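**Are two-arm setups any good for real chores yet?**

**plollside_dan**
July 15, 2025

I run a small assembly shop, mostly flat-pack furniture and display stands. A rep has been pushing me to look at a two-arm cell for the finishing bench. My wife asked if the same thing could fold our towels. I told her I'd ask here. Has anyone had one do useful work for a full shift?

**rkhunthong**

Depends on the chore. We trialed one at Skiston for 4 weeks. Picking up a rigid part and holding it for a person to fasten was fine. Bags, cords and cloth were bad. It would get the corner of a towel and then lose the rest of it. I would not buy one for laundry.

Rungnapa

**Zusterar**

Disagree a little. Cloth has come a long way since last October. I've seen towels done start to finish, slowly. The holdup is speed. My kid folds faster and complains more.

**plollside_dan**

How slow is slow?

**Zusterar**

2 minutes a towel when it went well. Longer if it had to start over.

**rkhunthong**

Then we agree more than it sounds. At 2 minutes a towel you do it yourself.

**e_szabo**

I think people get hung up on laundry. The shop work I care about is big awkward parts. Frames, stands, anything with tubes going off a base plate. One person can't hold it and turn it without a second pair of hands, so we pull somebody off another bench. Two arms can share that.
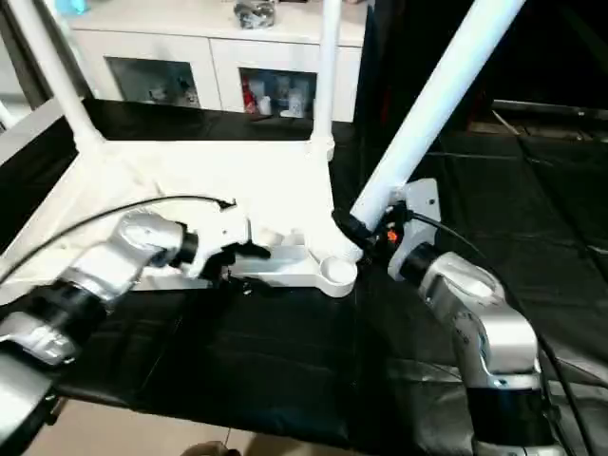
What I look at is where each side takes hold. If both grab the plate, the tubes swing your weight around. If one has the plate and the other has a tube down low near the base, you have some control over the tilt. Anything tall is going to stick up out of the work area, so check your clearance before you sign.

Ezekiel

**Zusterar**

Okay, but what about scratches? White plastic shows everything.

**e_szabo**

Cover the table with fabric and pull it flat. Wrinkles can catch an edge when the part slides. Finger pads are the other half of it, and those wear out.

**rkhunthong**

I'd still want numbers. In our trial we logged 1237 grasps and I had to step in on 700 of them. Most of those were soft items, but it was enough that someone had to stand there all day. That is a person's wage on top of the machine.

**plollside_dan**

That's what I was afraid of. I'll ask the rep for a trial on our own stands, no towels. If he won't leave it for a couple of weeks I'll pass.

**e_szabo**

Ask for your worst part first, the one your people hate.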